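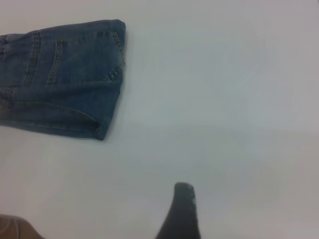 4.2 Wrist camera and finger comparison on folded denim

We turn now to the part of the study that took the longest and, we must admit, taught us the most. The earlier tests in Section 4.1 used thin cotton, which is forgiving cloth: a finger that arrives a little low simply pushes it into a wrinkle, and the wrinkle can then be pinched. Denim behaves differently. A folded pair of jeans presents a thick, rounded fold on one side and a stack of looser layers on the others, and a finger that arrives low tends to slide the whole bundle across the table instead of getting under anything. We therefore wanted to know how much of the trouble came from the fingers and how much from what the wrist camera could tell the controller in the last stretch of the approach.

Two finger sets were compared, the Dritari and the Lister, each mounted on the same arm and driven by the Nedo controller with its settings left alone between sets. The approach speed, the closing force and the starting pose were also kept the same. We ran 741 grasp attempts in all, alternating between finger sets in short blocks so that any slow drift in the camera mount would be shared fairly between them. Khôi Võ refolded the garment after every attempt, following a written folding order, and we are very grateful for his patience, as the work went on through most of November.

The camera ran at 30 frames per second, and the edge finder was the one proposed by Kovačević, which looks first for a strong change in brightness and then checks whether the change continues along a line. Against a white tabletop this works very nicely from a distance. The outline of the cloth is clear, the thin shadow beneath it helps, and the rounded fold can be picked out without any knowledge of what the garment is. We had expected the same method to carry us all the way in to contact. As the camera came closer, however, the outline left the view and the cloth itself took its place, and the edge finder had to make do with whatever it could find on the surface.

What it found was very often wear. Faded denim changes from dark blue to nearly white over a short distance, and the weave adds a fine diagonal grain of its own on top. In Figure 4 the large pale patch in the middle of the cloth is the brightest part of the denim, while the stitched hem to its right, the feature we would have liked the controller to follow, is a much thinner mark.

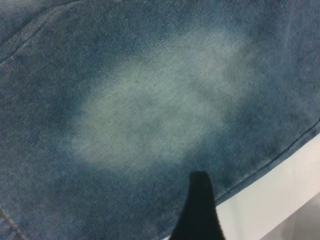

With the settings as first chosen, the controller would lock on to a false edge of this kind and steer toward it, sometimes turning the wrist a good way before the fingers closed on flat cloth. The Lister fingers suffered more from these errors than the Dritari fingers did, and for a while we took this to be a matter of grip surface. A closer look at the logs suggested a simpler reading. The Lister set is broader near the tip, so it hides more of the view during the final approach, and the edge finder is left with less of the true border to weigh against the false one.

We made two changes in response. The first was to stop updating the target once the camera was within 10 centimeters of the table, trusting the last good outline from farther out. The second was to throw away any edge that did not have plain background on one side of it. Each attempt now stores up to 3000 candidate edge points, and the background check is quick enough to run on every one of them without slowing the motion in a way we could measure.

Both finger sets improved with these changes, and the gap between them narrowed, although it did not close. The remaining failures with the Dritari set were mostly honest mechanical ones, in which the tip met the rounded fold squarely and could not get beneath it. For the Lister set we still saw a mix of the two kinds, and we return to the question of tip shape in Section 4.3, where the same garment is approached from its open side.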